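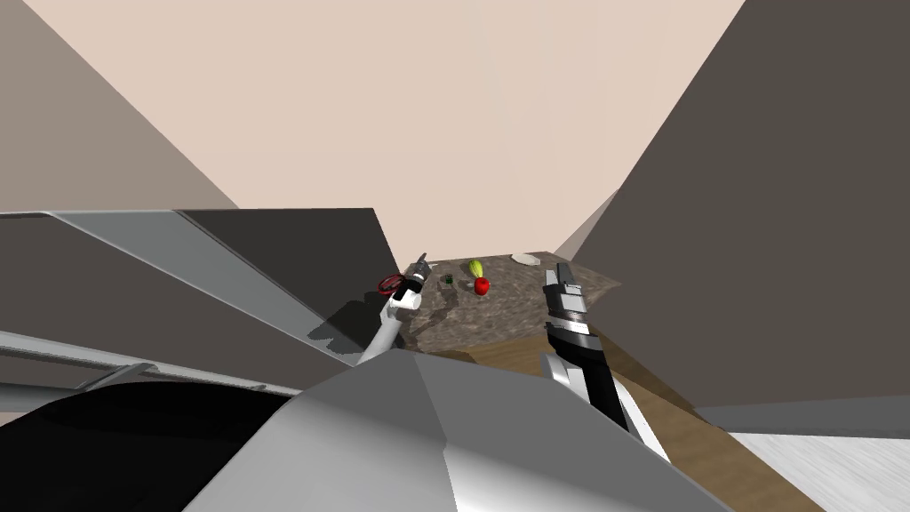
Pear and apple on the speckled worktop, kitchen simulation.

Gresis opened its stone worktop plant at Kikden to visitors in December, and I took the morning tour, which started at 8 in the slab yard and finished in the polishing hall shortly before noon.

The yard holds 254 slabs when full, stored on edge in steel racks and sorted by quarry block. Slabs from one block stay together so that the pattern can be matched across a joint. Most of the stock was granite, with a smaller bay of quartzite at the far end. Our guide wetted a corner of one brown slab to show how the colour deepens — customers often choose from a wet sample and then complain about the dry one.

Cutting is done on two Zeng bridge saws under constant water. The older one takes a slab of 223 kg without help from the hoist; anything heavier goes on the tilting table first. Feed rate is set by the hardness of the stone and checked again after the first pass. Water from both saws runs to a settling pit outside, and the sludge is pressed into cakes and carted away.

Edges are shaped in four stages, then polished by hand at the corners. I asked about mitred edges. They are glued with a tinted resin mixed on the spot, and left overnight in clamps. The sample on show had a joint I could feel with a fingernail but could not see from standing height.

Sealing was covered too quickly. The plant uses Sorkuvow, a solvent-based product, in two coats, and the guide could not say how long it lasts beside a sink.

Parking is on the gravel behind the office. Closed shoes are required, and ear defenders are handed out at the saw hall door. Tea was served in the canteen afterwards.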